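Towel folding policy lets go too early
Posted in Software > Control and perception, 2022-11-11

Clovodley
Hi all! I've been training a towel folding policy on demos from a hand-held gripper, and it keeps opening the fingers before the second corner is anywhere near the first. Loss looks lovely, rollouts look awful. I predict 16 actions per chunk and execute the lot before replanning. I've got 604 demos, grey towel mostly, all recorded at home (I'm in Ballarat, if anyone's local). Is it the chunk length, or is my gripper width signal rubbish?

Drelow
More data mate. Always more data.

Brandão
I'd look at timing before you record anything else. I had the same behaviour in August and my width readings were 2 frames ahead of the images, so the policy learnt to open early. Plot width against the video for 5 demos and watch the moment the fingers close. If they line up, drop to executing half the chunk and see if it settles down. Also check you're normalising width separately from position, I forgot that once and lost a whole weekend to it!

Clovodley
Ooh, I never checked the offset. Plotting it tonight, and I'll post the graphs once I've got the colours sorted.
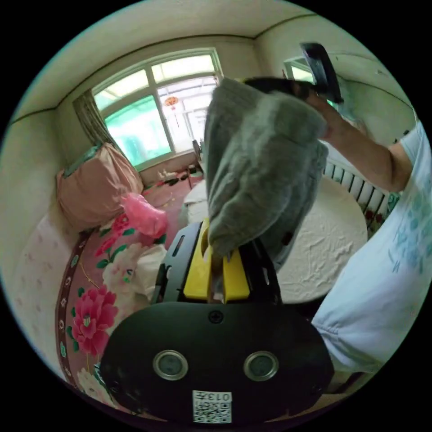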